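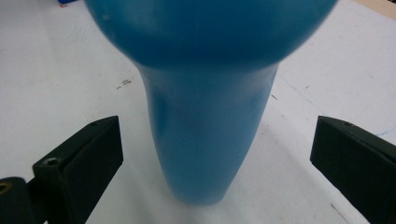 According to one member of the drafting group, a rule that fits on the gripper is worth more than a rule that fits in a binder. The group then produced a binder.

Kendden Puts Hand-Held Gripper Rules in Writing
Apr 19, 2024

Kendden has released its good practice guide for people who teach robots by working a gripper with their own hands. It has 11 rules and 115 pages, a ratio the company describes as thorough.

Most of it is plain sense. Open the fingers all the way before reaching for an object. Hold the tool with both hands when it carries a camera and a cable. Mark the table position with tape and leave the tape alone until the session ends. Wipe the tabletop between sessions, a rule that gets four pages and a diagram of a cloth.

Rule 7 caused the trouble. It says a clumsy grasp must be kept and labeled as clumsy. The January draft told people to delete it, and several labs had already done so with great energy.
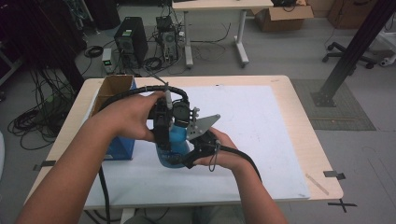

Two pages would have done it, wrote a reader from the Ulska test lab, and one of those could have been about cables. The guide does cover cables, in an appendix, where it asks that they be routed "with consideration." It does not say for whom.

Wannasri, which makes jaws and finger plates, has signed on and will print the rules on a card. Kulcombe is holding out. It wants the limit of 900 grasps per shift lowered, on the grounds that wrists were not consulted.

The guide is voluntary for now. Labs that adopt it may put a small badge on their reports, provided they follow the separate guide to using the badge.

Related
Kulcombe asks for longer breaks, gets a survey
Tape on the floor: how much is enough?
Ulska lab publishes its bad grasps

Contact the newsroom | All rights reserved | Back to top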